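How to run a robot open day in simulation

We hosted 17 visitors at Borkia in November, and I loved every minute – so have a go yourself!

Step 1. Start close up, with the gripper near the desk and a tennis ball. 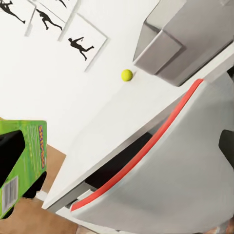
Koutsoukos wrote afterwards that beginners want a slow first reach, so halve the speed.

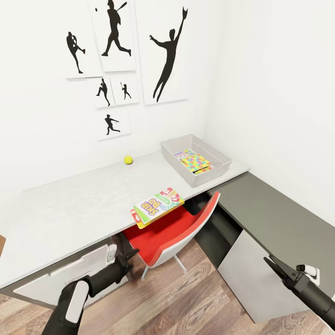

Step 2. Hand over the controls early. Give each person about 20 minutes and let them pick their own target. The Skip-Bo box hanging over the desk edge is a great one for talking about grip before anyone moves.

Step 3. Finish on something flat, using both arms if they're game.

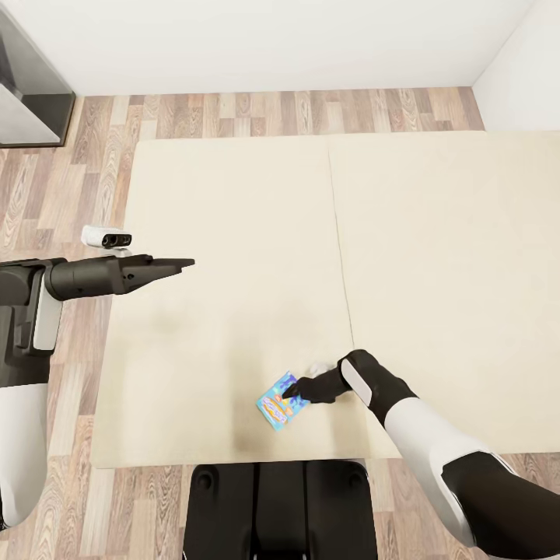 Step 4. Save every run and email it out that night.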